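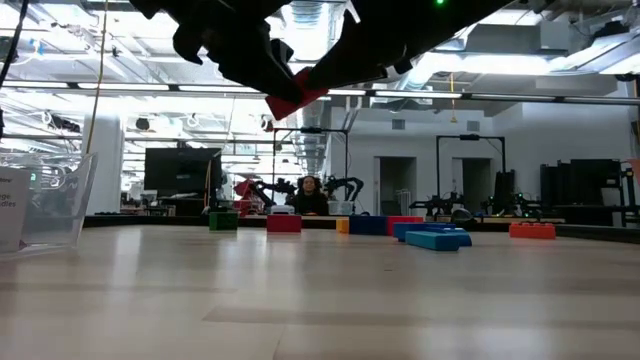

A robot gripper above a table of foam blocks. One of its fingertips is red.

Why the robot dropped the block

A robot gripper is a kind of hand. The simplest ones have two jaws that close on an object from both sides. Foam blocks are good objects for a gripper to practice on. They are light, they squash a little, and they do no damage when they fall.

They do fall. This page is about one fault that made a robot at the Lollby workshop drop blocks again and again, and how the fault was found.

What the robot was supposed to do

The job had four steps. Move the gripper over a block. Lower it. Close the jaws. Lift the block and put it in a bin.

The program that ran these steps was called Cadetti. It kept a record of every try, which engineers call a log. In August the log held 1363 tries. In 275 of them, the block fell before it got to the bin.

What went wrong

A gripper cannot feel a block the way you can. This one had two clues. The first was how far apart its jaws were. The second was how hard its motor was pushing. If the jaws stopped moving before they were fully closed, and the motor was still pushing, the program decided that a block was being held.

The tip of each jaw has a soft pad on it. The pad grips the block, like the sole of a sneaker grips the floor. Pads wear down. On this robot one pad had also come partly unglued, so it could slide on the metal underneath.

When the jaws closed, both clues looked normal. The jaws had stopped and the motor was pushing. Then the arm lifted, the pad slid, and the block went with it. The program did not check again after the lift, so the arm carried nothing to the bin and opened its jaws there.

This is called a silent fault. The machine has a problem but reports that all is well.

How it was found

Arvid Bråten, the engineer in charge, first thought the motor was weak. He tested it. The motor was fine. Next he sorted the drops by block. The smallest blocks fell no more often than the big ones, so size was not the cause.

Then he ran the lift slowly, 12 times, and watched the tips. He saw the pad move – only a few millimeters, but enough.

The repair

The pads were replaced, and a new step went into the program. After each lift, the robot now checks the gap between its jaws a second time. If the gap has shrunk, the block has slipped out. The arm stops and a message asks for help.

Stay clear of the jaws

A gripper that cannot tell if it is holding a block cannot tell if it is holding a finger. Never reach for a dropped block while a robot arm is switched on, even if the arm is still. It may only be waiting for its next step. Tell an adult, and wait until the arm has been shut off.

Words to know

Fault: something in a machine that does not work as it should.
Gripper: the part of a robot that holds things.
Log: a record of what a machine did, in order.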